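**Call for fan artists and page keepers - the Motow fan club wants you!** 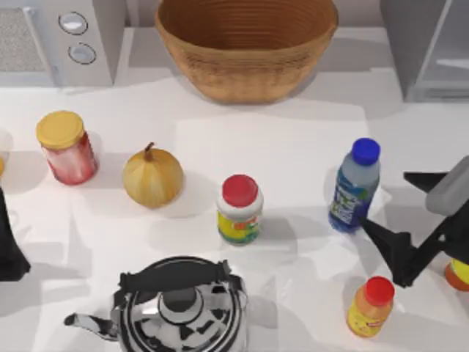
*Kitchen counter with wicker basket, computer render*

We're the fan club for Motow, the four-piece behind "Fluster" and "Hajji", and our gallery is growing faster than we can look after it (hooray!). There are 258 members now and 1000 uploads waiting for tags, so we're opening the doors to people who love this band as much as we do.

## Who we'd love to hear from

- Artists: portraits, wallpapers, icons, banners, comics, whatever you make. Pencil on lined paper is fine, we have a whole album of it.
- Taggers: you know your tour outfits and can tell the first album shoot from the second.
- One birthday page editor. Four band birthdays, plus the drummer's dog, who has her own tag.

No experience needed, and you can live anywhere. Taggers usually give us an hour or two a week, artists come and go as they like. It's unpaid, but everyone gets a credit on the club page and a say in the monthly banner vote - which gets pretty heated!

## How to join in

Send a private message to Dénes Kun through the club page on Woner by 08/04/2020. Tell us your username, which job you fancy, and your favorite Motow song (there are no wrong answers, although Dénes will argue for "Hajji"). Artists, please add two or three pieces, and only your own work. Traced photos can't go in the gallery, sorry.

You need to be 16 or over to edit pages. Anyone can send in art, and if you're younger, please ask a parent first.

We write back to everyone, usually within 11 days.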